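FOR IMMEDIATE RELEASE

Kekari introduces Andness hand-held gripper kit for recording household handling tasks

21 June 2026

Kekari today announced the Andness kit, a hand-held gripper set for teams that teach robots to pick up and put away everyday objects. The kit is open for orders now, and the first units will ship in September.

Andness lets a person record a handling task without a robot in the room. The operator holds the gripper, opens and closes the jaws with a trigger, and does the job at a normal working pace. A wide-angle camera mounted on the tool records what the jaws are doing. The recordings can then be used to train a robot arm fitted with the matching Andness end gripper, sold separately.

The jaws are driven by a pinned metal linkage and end in soft, textured blue pads. The pads slide off for washing and can be replaced without tools. Kekari changed the pad material twice during development after early testers reported that smooth fruit slipped when it was picked up near the stem. The pads now in production are softer at the tip than at the base.

The kit was developed with Feyisa, a data services company that sends operators into ordinary homes to record sorting, packing and table-clearing work. Feyisa used pre-production units for 14 weeks. Its operators worked with whatever table, cloth and lighting each home had, and most sessions used food and household goods.

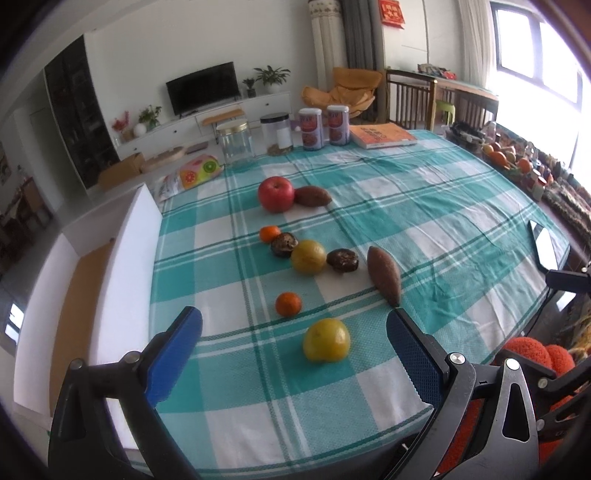
Fruit and vegetable sorting was one of the main test tasks. Produce varies in size, weight and surface, and the same kind of item is seldom shaped the same way twice. Operators had to pick up round and long items in mixed order and set them down in a container without dropping or bruising them. Feyisa reported that new operators needed almost 80 minutes of practice before their recordings were good enough to keep.

Several changes came out of the home sessions. The trigger return spring is lighter than on the first units, the handle has been shortened, and the camera now holds its exposure setting when the operator turns toward a window. The battery can be swapped during a session without losing the current recording.

Each Andness kit includes two hand-held grippers, 4 spare pads, two batteries, a charger, a calibration card and a hard carrying case. Recordings are saved to a removable memory card and can be reviewed and trimmed in Pristard, Kekari's desktop software. Pristard flags clips with missing frames or poor tracking so they can be recorded again while the operator is still on site. A Pristard license for one computer comes with the kit.

The Andness kit is priced at $1,749. Replacement pads and additional batteries are available separately. Customers who bought the earlier single-gripper version can return it for credit toward a new kit through the end of September.

Feyisa will offer recording sessions with the Andness kit as a paid service for customers who do not have their own operators. Sessions can be booked by the day, and files are delivered in the same format that Pristard exports.

About Kekari

Kekari makes hand-held recording tools, robot grippers and software for research groups and small automation companies. Its products are assembled and calibrated in-house.

Press inquiries, review units and product photos: contact the Kekari press office through the company website.

###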